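Kumside Robotics Short Course
Handout 2: Showing the robot what you want

Tuesday, December 8, 2020

Hi all! Before we get to the lab part, a couple of leftovers from last time. The slides from handout 1 had the wrong room on them, sorry, the right one is on the course page now. And several of you asked whether you need to know any programming for this week. You don't. You need two hands and some patience (the second one more than the first).

So, teaching by showing. There are two ways we'll do it in this course, and people mix up the names all the time, me included.

The first is hand guiding. You grab the arm itself, switch it to the mode where the motors go soft, and move it through the job. It feels great for the first few minutes because the arm goes where you push it. The trouble is that your own hands and sleeves end up in the camera view, right in front of the thing the robot is supposed to learn to look at. The arm also fights you a little at the elbow, and when you get tired your motions get lazy, and the robot will happily learn the lazy version.

The second is remote control, or teleoperation if you like long words. You stay off to the side and drive the arms with something you hold, and the robot records its joint positions and camera views while you do it. It takes longer to get used to. You can't feel how hard you're squeezing, so everyone crushes something on day one. I crushed plenty! But the recordings are a lot cleaner, and that's why most of this handout is about it.

Our practice job is table clearing: a few pieces of light trash, a bin next to the table, and two arms to share the work.
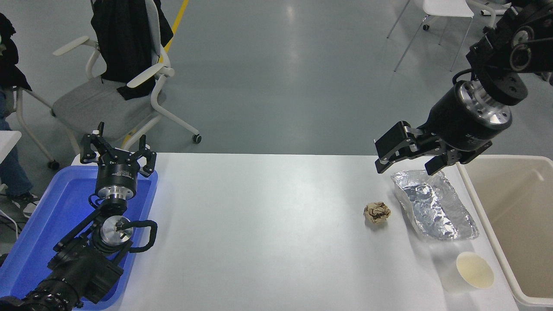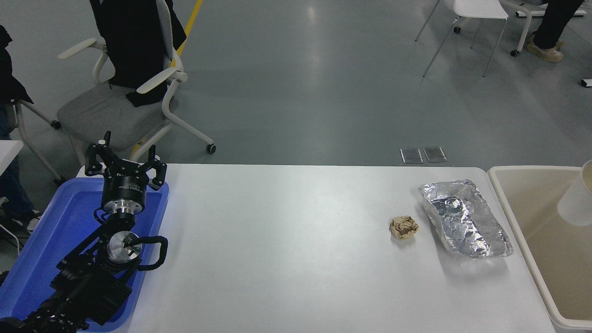 Let's talk about choosing which arm does what. My rule is that the arm nearer the bin does the throwing, and the other one stays parked with its gripper up and out of the way unless it's needed. Beginners like to use both arms all the time because, well, there are two of them and it's fun. Please don't. If half your recordings grab the paper with the left arm and half with the right, for no reason the robot can see, it has no way to tell which one you wanted.

Foil deserves its own paragraph. It's shiny, it changes shape the second you touch it, and it slides. Come straight down over a raised edge, stop just above it, take a breath, then lower and close. If you come in from the side you will chase it across the table. Squeeze gently. It doesn't matter if the foil gets bent, it's trash, but a slow close gives the camera several good views of the grip and those are worth having.

Cups are easier if you pinch the rim, with one finger inside and one outside. Crumpled paper is the friendliest thing on the table and I'd start there. Open the gripper only when it's properly over the bin, and hold still for a beat after letting go. That little pause helps later when we cut the recordings up.

What about mistakes? Keep some of them. If you miss the foil, back off, line up again and get it on the second try, that's a useful recording, because the robot is going to miss too and it needs to have seen what comes next. If you knock everything on the floor and say a bad word, throw that one out. Jolene Hinds, who taught this section in June, kept 389 recordings from her group, and she told me the ones with a clean recovery were the ones she was happiest to have.

Moving things between runs matters more than you'd think. Put the pieces down in a new spot each time, turn the foil, swap the paper and the cup. Leave the arms' starting pose alone, though. I want every run to begin from the same place.

For the lab:

Work in pairs, one driving and one watching. The watcher keeps a hand by the stop button the whole time.
Drive for ten minutes without recording first.
Say "start" and "done" out loud so your partner can mark the run.
Write down anything odd, even if it seems silly. "Gripper felt slow" is a fine note.
Switch seats at the break.

Save your runs in the Memby folder under your pair name, and don't rename the files. We'll replay them together next session, and I'll pick out a few where the driver did something clever (with permission, I promise). If your arm makes a grinding noise, stop and come get me.

Reading for next time is chapter 2 of the course packet. Skip the math box at the end for now, we'll do it on the board.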